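When Mavis Tran's mother moved out of the house in Sascombe last May, the wool came down from the loft first - 260 balls of it, most still in their paper bands, and every one of them wanted by somebody in the family.

Mavis took the rust and the greys, drove them home to Ciston and taught herself to knit over a long, soggy summer, with plenty of tea and a fair bit of unpicking.

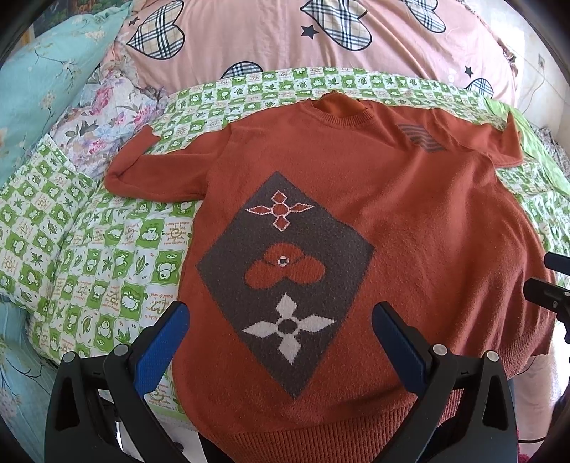
A rust-orange jumper with flowers set in a dark grey diamond.

She still rings her mother most evenings to talk through a pattern, and the two of them can happily lose an hour on the subject of cuffs.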